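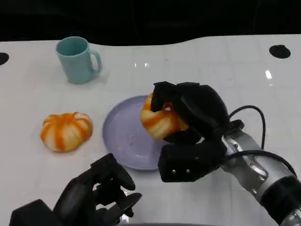

What counts as a cleared table? For this study, a table was cleared once every loose object on it had been put on or in something else that was meant to hold it.

4.2 Seasonal objects and the plate problem

The definition gave us little trouble until we reached the decorations. Mugs know their place. A striped toy pumpkin does not, and the 49 households in the Trimbridge sample dealt with it in ways our coding sheet had not foreseen. Halonen's first draft of the sheet had a box for "food" and a box for "ornament," and by Wednesday both boxes had pumpkins in them.

Figure 3. Table setting with a teal-blue mug, a lavender plate and two toy pumpkins in orange and cream, one of them held over the plate.

Plates attracted ornaments. Of the 400 tidying episodes we coded, 19 ended with a decoration on a dinner plate, and in none of these did the person seem to feel that anything odd had happened. Väisänen proposed calling this "serving." The second coder proposed calling it "giving up." We settled on "parking," a term that annoyed both of them equally and has been kept for that reason.

Under the Mukero scheme a parked object is scored as stored if it stays put for 20 minutes. By that standard a pumpkin on a plate is as tidy as a spoon in a drawer. We report the scores as the scheme gives them and return to the spoons in Section 4.3.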